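Tiempo de lectura: 2 min
Imprimir | Enviar por correo electrónico

Mi cuñado me preguntó en octubre si ya podía dejar de fregar. Había visto en el móvil un vídeo de un robot que doblaba toallas (¡y las doblaba mejor que él, todo hay que decirlo!) y quería saber cuándo iba a tener uno en la cocina. Le dije que siguiera comprando estropajos.

Y eso que a mí estos cacharros me encantan. Llevo tiempo siguiendo lo que hacen en Flusano, un taller donde enseñan a unas pinzas a recoger la mesa, y voy cada vez que me dejan. Pero una cosa es el vídeo, con su musiquita, y otra pasarse la tarde allí mirando cómo se pelean con una tapa de plástico.
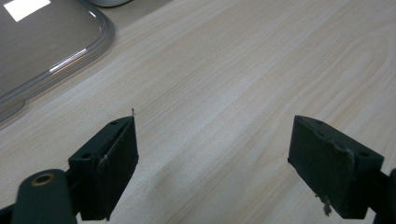 Los dos dedos de la pinza y, arriba a la izquierda, la tapa transparente.

Yo una tapa así la cojo sin mirar, hablando por teléfono y con el niño colgado de la pierna. Para una máquina es un suplicio: el plástico deja ver la madera que tiene debajo, el borde brilla, la luz del techo se refleja como un cartel blanco y encima el canto es grueso. ¿Dónde empieza la tapa y dónde acaba la mesa? Pues a ver quién se lo explica.

Florin Jitaru, que lleva allí más horas que nadie, me contó que de 90 intentos con tapas transparentes le salieron bien nueve. Con tazas le va muchísimo mejor. Y luego está la pelusa, que se engancha en los dedos y hay que quitarla a mano, o sea, que alguien tiene que limpiarle la casa al que viene a limpiar la casa.

¿Llegará? Yo creo que sí, y antes a los talleres que a los pisos, donde cada cajón es un mundo. Pero si mañana me ofrecen uno por 2000 euros, me compro un lavavajillas bueno y me voy a cenar con lo que sobre. A mi cuñado no lo invito hasta que friegue lo de Navidad.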